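Coyote keeps coming back to the yard, what do I do at this point?

**Grovmont_Gal**

Hi all, first time posting and I'm hoping somebody out here on the east side of Lalville has dealt with this. We've got a coyote that has decided our back yard is on its regular route. It started in June. I let the dog out before bed (she's a beagle mix, a little thing, 30 pounds soaking wet) and there it was by the compost bin, just standing there looking at us like we were the ones who wandered in.

I hollered and it trotted off, no big hurry. Since then I've seen it four more times, twice in broad daylight, once at 7 in the morning while I was getting the paper! It has never come at us. But my neighbor two doors down lost a cat last month and everybody on the street is jumpy.
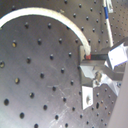 I called the county and the woman was nice enough, but she said they don't trap unless it has bitten somebody or gone after a pet on a leash. So I guess I'm on my own until then? We have a four-foot chain link fence, which I now understand is basically a speed bump. My husband wants to put up something taller and I've priced it out and just about fell over. I'm also wondering about those motion lights and noise makers. There's one called a Karaki that keeps popping up when I search. Has anybody used one? And is it true you shouldn't run from them? I'd hate to find that out the hard way.

Thanks in advance, and sorry this is so long.

---

**Isauro Ayala**

Had the same thing for most of a year, so I feel for you. First off, yes, don't run, and don't turn your back. Pick up the dog, face the coyote, get loud and big and back up slow. I keep an old coffee can with bolts in it by the back door and my wife keeps an umbrella. Pop an umbrella open at a coyote once and you'll see how fast it can leave.

The trotting off with no big hurry part is what I'd work on. You want it gone over the fence, out of sight, every single time. If it stops and looks back, you keep going. I felt like a fool chasing one across my lawn in a bathrobe, but mine got the message after a couple of weeks.

Second thing is food. You mentioned a compost bin. Is there a lid on it? Any fruit trees? Bird feeder? I was so sure we had nothing out there, and then I went out with a flashlight and found seed all over the ground under the feeder and mouse holes right beside it. The mice were eating the seed and the coyote was eating the mice. Took the feeder down and that was half the problem solved. 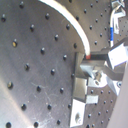
On the fence, you don't have to replace the whole thing. I added to mine until it stood 72 inches, and then put those rollers along the top that spin when an animal tries to get its paws over. Did it myself over a few evenings. You do need to do something at the bottom too, because they dig. I laid wire mesh flat on the ground on the outside and pinned it down, and the grass grew through it. Check your town rules on height before you buy anything. Ours let me go up to 76 in the back but a lot lower in front.

Lights, I can't say they did much for me. I had a Zetix one on the garage and the coyote walked under it like it was on stage. Never tried the Karaki.

And talk to your neighbors! One person feeding strays on the porch undoes everything the rest of you are doing.

---

**Bogdan Sadowski**

Agree with most of that, though I'd go easier on the chasing in spring when they may have pups nearby. If one sort of escorts you along and won't leave, there's probably a den, and you're better off just backing out of there and using a different path for a while.
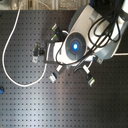 I did buy the Karaki, and it worked for maybe three weeks. Then they got used to it. I'd move it every few days if you go that route, and change the sound if yours lets you. One thing I'd skip is the model with the little glowing light on the front. A bright blue light like the one in the middle of that round wrist joint on the robot arm looks sharp, but in my yard it didn't scare a thing, and my bedroom window was right across from it. Get a sprinkler with a motion sensor instead. They hate the water and it's cheaper.

Also, keep a list of when you see it, with the time and what it was doing. When I called our county the second time I had a page of notes and they sent a guy out to walk the property with me. He found a gap under the shed I'd never noticed. Didn't cost me anything but a morning.

---

**lalville_1606**

just get a donkey lol

(no but really we have one and zero coyotes. you need some land though)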